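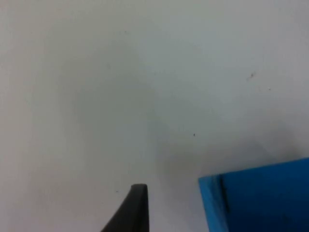 Wrist mask, again (24 December 2018)

Most of today went on Flunard and its table mask. I'd promised Roxana I would leave the perception node alone until after the holidays, and I lasted till I'd finished my first coffee. Sorry, Roxana! In my defense, ticket 752 was sitting open and the lab was quiet, and I wanted one thing crossed off before I go home.

So, the problem for whoever reads this in January (probably me). When the arm comes down low, the wrist camera sees next to nothing except table. A bit of finger, a corner of something blue, and a big soft gray smear where the light falls off. Flunard decides what's table and what's object by brightness first and color second, which was fine with the old overhead-only setup and is a bad idea at the wrist. The darker part of the smear drops under the brightness threshold, gets called "object", and then gets glued to the blue blob next to it because they touch. Then the blob's centroid slides off toward the shadow, the planner believes it, and Vlad lines up beautifully on a patch of nothing.

I'd been blaming calibration for this since last week. Iulian redid the hand-eye calibration for me and the numbers came back the same as before, so I owe him an apology and maybe a cake.

What I changed

Swapped the order. Saturation goes first now, brightness only breaks ties. A shadow on a white table is still gray, so its saturation stays low however dark it gets, and a blue or red side face stays saturated even when it's the shaded one. It feels silly writing that down, it's about as textbook as it gets, but the old order was baked in three files deep and I had to move the white balance step ahead of it as well, otherwise the cool cast on the wrist camera pushes the shadow toward blue and we're right back where we began. (Radu, that's why your launch file has a new argument. Leave it on.)

The finger needs its own mask. It's dark gray, so by the new rule it counts as table, and the free-space check then thinks there's clear table underneath us exactly where the finger is. I drew a fixed polygon for it by hand. Works as long as the fingers don't move much in view, and they do move when they close, so the polygon really ought to come from the gripper width. Haven't done that. There's a TODO in the code with my initials and a rude word next to it.

Specks. There's dust on the table and a few little marks, and from close up they come through as tiny objects. I had a minimum area filter already, but it was in image units, so the same speck passed when the arm was low and failed when it was high. The filter now uses the height from the forward kinematics. Veronica suggested that back in May and I told her it was overkill. It wasn't.

Replay on old logs

I ran the new mask over almost 600 saved wrist frames, the ones Sebastian put in the shared folder. The shadow-glued-to-block thing is gone in all the ones I looked at. I didn't look at every one! I sorted by how far the centroid had moved between old and new mask and went down from the top until it got boring. Two kinds of leftovers:

– frames with only a sliver of object in the corner. The mask is right, but a centroid of a sliver means nothing. We should be reporting "partial, touches the border" and letting the planner decide, and at the moment we just hand over a confident point.

– frames with glare on the ball. The highlight washes out to white, so the ball gets a bite taken out of it. Filling holes fixes it when the highlight is inside the outline and does nothing when it's at the rim.

Node latency went up to 225 ms, and I don't love that. I'm sure it's the white balance being computed on the full-size image. Easy to shrink, will do it next time, please don't let anyone "optimize" the segmentation before that's been tried.

Planner side

With the mask behaving I could get to what I wanted to be doing in the first place, the ordering in Jutumon. The task is the usual one, the two cubes and the ball into the wicker basket, and the layout is the column one with blue at the back, red in the middle and the ball at the front.

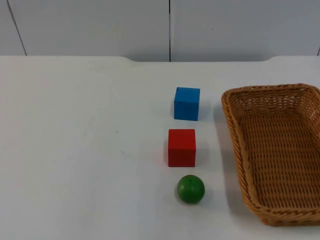

I like this layout because it makes Jutumon's cost function look dumb. It sorts by distance to the basket, and with all three sitting about the same distance away the order comes down to noise. Run the plan again and you get another sequence. Red first is the awkward one, with blue close behind it and the ball in front, and Jutumon will happily choose it and then spend ages looking for a wrist angle that clears both neighbors. Going from either end of the column is so much simpler.

I added a clearance term: for every object, take the gap to its nearest neighbor along the closing direction of the fingers, and penalize anything under 4 cm. In simulation it now always starts from an end, and it picks the ball first, which I think is down to the approach being shorter from the front. Not sure. Sebastian knows that part of the code better than I do, and I'd like him to have a look before I merge.

The other thing the term does is make it turn the gripper so the fingers close left to right across the column. That makes sense to me, there's open table on the left and a strip of it on the basket side. But that strip isn't huge, and the basket model in Jutumon is still a plain box with straight walls, while the real one slopes and has a fat braided rim. I measured nothing today, so the box stays as it is for now. Veronica, if you still have the mesh you made for the Flornar demo, can you put it in the repo?

Where things are

Mask changes are on my branch, pushed, not merged. The clearance term is on a separate branch on top of it. I've only run the clearance term in sim. Don't put it on Vlad without dropping the speed first, the wrist rotation it picks is close to the joint limit for the blue cube and I haven't checked what the trajectory smoother does there.

Still open: border flag for partial objects, finger polygon from gripper width, white balance on the small image, ball highlight at the rim. I'm taking the border flag. Radu said he'd take the finger polygon if I delete the rude word.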